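Week 5 handout: From a grasp pose to a motion you can trust
Dranomska course in robot software, May session

Last week we got as far as a segmented point cloud. Today the fun starts, as the planner finally gets to do something with it! The running task is "put the tulips in the vase", and it touches nearly every module in the stack.

1. What perception hands over

For each object, the perception node publishes a label, a pose and a confidence score. A bouquet is a lovely troublemaker here. Its center of mass sits near the flower heads, but the only sensible place to grip is on the stems, so the centroid is useless as a grasp target. We fit a line through the green points and slide the target along it, toward the end away from the blooms.

The vase is friendlier. Fit a cylinder, keep the axis and the rim height, and throw the rest away. Watch the ribbing, though -- it adds noise to the radius estimate, and 15 RANSAC iterations won't be enough. Use 430.

2. Pre-grasp

The pre-grasp pose is a short retreat back along the approach direction, with the fingers open. Check it for collisions before you check the grasp itself. If the pre-grasp fails, you've saved yourself the expensive part.
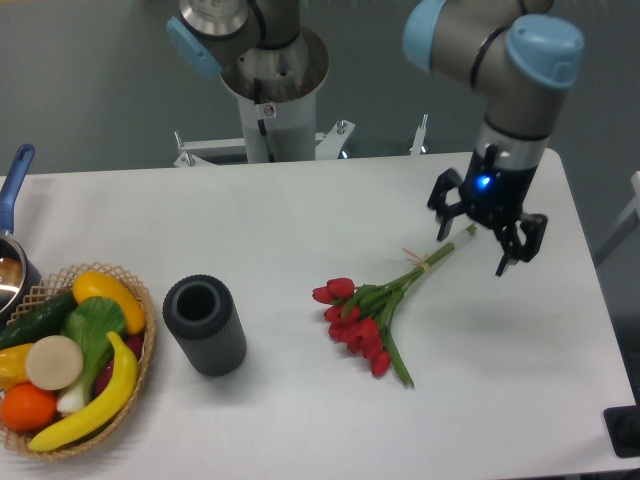
Tulips, vase and produce basket on the white table, gripper open.

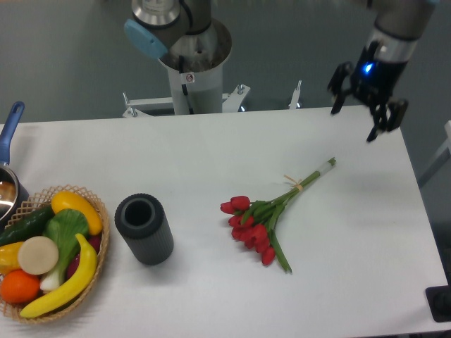
3. Planning the approach

Split the motion in two. The long move to pre-grasp goes to the sampling planner, which may bend the path any way it likes. The last stretch is a straight Cartesian line, sampled at 40 waypoints, with the inverse kinematics seeded from the previous solution. Seeding matters a lot! Without it the elbow can flip halfway down.

Add every object to the planning scene, including those you don't intend to touch. Pot handles are the classic miss: they're thin, they stick up, and the depth filter loves to delete them.

4. Closing and lifting

Close under force control and stop at the threshold in your config file. Then attach the bouquet to the wrist link in the planning scene, so the planner knows the arm has just grown a long, floppy extension.

For lab: run the Pusik simulator with the supplied scene, log 12 planning attempts, and note which stage fails first. Bring the logs even if they're ugly -- those are the good ones to talk through.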